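Skulladus

Posted May 30, 2021

The flat in Margate had to be empty by noon. 78 boxes, she'd labelled them herself, black pen, capitals. KITCHEN. KITCHEN. KITCHEN AGAIN. The van outside with its back doors open and the driver asleep or pretending.

One thing not packed. The play kitchen.

Too big for a box, too odd for the van. It had stood in the back room since February, when the boy last slept here. Her brother's boy. Six then. Seven now, somewhere over in Idgate with his mum, and not a word from either of them.

He'd run it as a restaurant. Proper hours. You had to knock. You had to say the name on the way in or you didn't get a table, and the name was Skulladus, which was also the name of the chef, and of the soup, and of a sort of king who lived down the plughole.

Who's Skulladus, she'd asked, first night.

He's hungry, said the boy.

And that was that. Soup of the day, 500 pounds. Bread 700. You could pay in buttons.

She had a cloth in her hand. Ought to clean it at least, if it was going to the charity shop. They'd said eleven, they'd said they'd ring from downstairs. Ten past ten now. Plenty of time. No time at all.

So she started with the worktop. Wiped along the grain, the way you would a real one. Found the notebook wedged down the side, behind the little cupboard. His order book. Pages and pages of it, the writing getting bigger as he got tired.

1 soup. 1 soup. 1 soup and a chair.

She sat down. Then got up again, because the phone went.

Not the charity shop. The driver. How long, love. Half an hour, she said. Forty minutes. He breathed at her and hung up.

Back to the book. On the last page a sum, done very carefully, with the comma in. 1,419. No pound sign. Nothing to say what it was. The takings, maybe. Or what she owed. She'd never paid for the last soup, come to think of it, she'd been on the phone all through it, standing in the doorway with one finger up. Wait. One minute. Wait. And him holding the bowl out in both hands.

It went cold, he'd said after. Quite kindly.

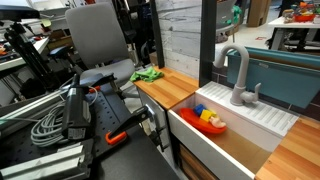 What the plughole said

She did the sink last. Leaned right over it, daft really, grown woman, knees cracking.

Skulladus, she said.

Nothing. Well, of course nothing. A gull on the roof. Somebody's radio.

I owe you for a soup.

She went through her coat. Keys, receipt, a mint. No buttons. So she took hold of the one on her cuff and pulled, and it came away easy, two threads, been meaning to fix it for months. Dropped it in. It made a small clean noise and rolled and stopped.

The phone again. Charity shop this time, downstairs, early, two of them and a trolley. Was it the second floor or the third.

She looked at the button. She looked at teh notebook, open on her knee.

Third, she said. No, sorry. Sorry. I've changed my mind, it's not going. I should of rung.

Silence. Then a sigh. Then the trolley, going off along the pavement, one bad wheel.

The driver came up himself in the end. Stood in the doorway, looked at the boxes, looked at the kitchen, looked at her. Said it wasn't on the list. She said she knew it wasn't on the list. He said it'd have to go in last then, on its side, and the doors might not shut.

Tie them, she said.

He scratched his neck. Got hold of one end. She got hold of the other. Something rattled, down inside, as they tipped it.

What's in there, he said.

Mind the step, she said, and then, when they were nearly at the landing and he couldn't see her face, she asked him was it far out of the way, Idgate, if they went now and didn't stop.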